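October, 7:40 am. Kitchen cell, notebook 4

Rewriting the house rules for the sink bench. Old sheet was written for the bare table with one arm and it shows. Notes as I go, will type up clean later. Vinh Ông wants a draft before the Skakbridge people come through.

What we're working from: the integration standard binder (our copy, the marked-up one, please put it BACK), the arm manual, and Vimer's site rules. Where they disagree the stricter one wins. Vimer's are mostly about guests and electrical. Fine.

Risk assessment first. Had it backwards last time, wrote the rules and then went hunting for hazards to match. Doing it by task now: box handling at the sink, utensils, dish rack, wiping down. One page each. If a task has no page it doesn't get run, that includes "just a quick try".

Two arms, shared reach over the basins. Biggest change from the old sheet.
- Person on the stop button has no other job. Not typing, not logging, not holding a coffee.
- One stop has to take out both arms. Checked this morning from each button separately, both arms stopped each time. Log it every session, not once a month.
- Nobody reaches in to straighten a prop while either arm is live. Call it, wait for the answer, then go in. The answer is "clear", not a nod.
- Speed limits stay as set in the assesment. Changing them is a new assessment, doesn't matter who asks.

Status lights. Argued about this for ages. The old sheet had people reading the base lights off a photocopied colour chart from a different model. Chart is in the bin. Manual page for OUR model gets laminated and hung at the cell. And lights are information only, you don't walk in on the strength of a light.

Water. Rule is dry running only until the cell has been assessed for water, full stop. Supply valve under the sink shut and tagged before power-up. I want the tag to have a name on it. Hà (the contractor, not our Hà in accounts) quoted for splash covers, 28 days lead. Not ordering till we know if we even need them.

Outlets by the sink: nothing of ours plugs in there. Controllers go on the supply from the other side of the room. Electrician to test the ground fault protection anyway, overdue.

Cables. Had a go at measuring the slack with the upper arm parked at its furthest. Clearance from the counter to the lowest bit of the loop 814 mm at park, a lot less at full reach, need to do that one again with two people. Rule for now: walk the cable by hand through the whole path, arm in guiding mode, before first run of the day. If it touches anything it gets re-tied. Clutico clips are ok, zip ties on a moving link are not (see last spring, ugh).

Floor line. Tape currently at 1190 mm from the counter edge. That was somebody's guess. Needs working out properly from stopping distance plus how fast a person comes in, formula's in the binder, flagged yellow. Until then keep the tape where it is and treat as the minimum. Not re-taping twice.

Props.
- Light things with no edges by default. Cardboard boxes good, they crush before a finger does.
- Metal utensils count as sharp for the purpose of the page even if they're blunt. Handle end out.
- Glass: no.
- Pens, markers, tape, phones come off the counter before the count-in. I'm as bad as anybody.
- Grip force set per prop and written on the task page. About half the pages are still blank here, mine included.

Training. Sign-off is per cell, not per person for life. Signed off on the bare table doesn't get you onto the sink bench. Vinh signs, I sign Vinh. Refresher whenever a page changes.

Near misses. Write them down even if it's embarassing. Time, who was on the button, what moved, what you did. No blame column, took it off the form.

Still open:
- stopping distance numbers, both arms, loaded
- does reset need to be outside the line? pretty sure yes
- full-reach cable check
- who holds the key at lunch
- Vimer wants our rules in their template. Ask for the template.

Draft 1 to Vinh by 3 pm, he can scribble on paper. 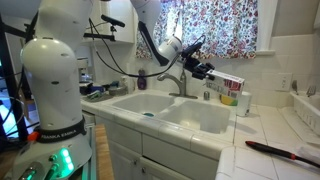
Sink bench, both arms, upper one holding the box over the right basin.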